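Speaker notes: Low-pressure hot water in older terraces
Session starts 2.15, main room. Speaker: Myrtle Kincaid

Slide 1. Title. Leave up while people sit down. Mention that the pipe sizing sheet is on the side table and that questions go at the end, except on safety.

Slide 2. The complaint. Customer reports a weak shower upstairs, kitchen tap fine. Gravity-fed cylinder in the airing cupboard, cold tank in the loft. Ask the room what they would check first. Most will say the pump. There is no pump on this job.

Slide 3. Head. Measure from the water level in the tank to the shower head, not to the floor of the loft. One metre of head gives 0.1 bar. Work the sum on the board. Mixer needs 0.5 bar at the inlet according to its own instructions, so the fault was there on the day it was fitted.

Slide 4. Pipe runs. House at Vikasside: 15 mm from the cylinder, 8 elbows between cylinder and shower. Replaced with 22 mm to the bathroom, pulled bends where the joists allowed, 3 elbows left. Pause here for the before and after drawings.
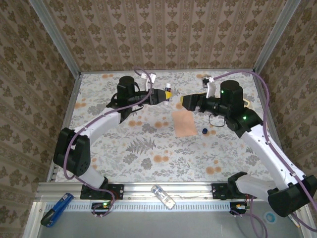
Photo: Grażyna Duda

Slide 5. Air locks. Hot draw-off must rise continuously to the vent and fall continuously to the taps. Any hump will hold air. Explain the hose method from the cold mains tap and its limits: only with the owner present, only with the mixer's check valves accounted for, and never left connected.

Slide 6. Pumps. Negative head or positive head. If the outlet is above the tank, a flow switch alone will not start it. Dedicated tank feed to the pump, never teed off the main. Check stored volume before quoting: a twin pump empties a small tank quickly and then runs dry. Isolating valves to be full bore.

Slide 7. Unvented option. Needs a flow test at the stopcock with a second outlet open. The Leone job read 31 litres a minute static on paper and 7 at the kitchen with the garden tap running. Shared lead supply. Customer stayed with the vented cylinder. Remind them that unvented work needs the right ticket and has to be notified.

Slide 8. Paperwork. Record head, flow at each outlet and cylinder temperature. Bendirus form is fine, so is your own.

Questions. If noise comes up, refer to anti-vibration feet and flexible hoses, then hand over to Grażyna for the Vostus valve session. Collect the sizing sheets.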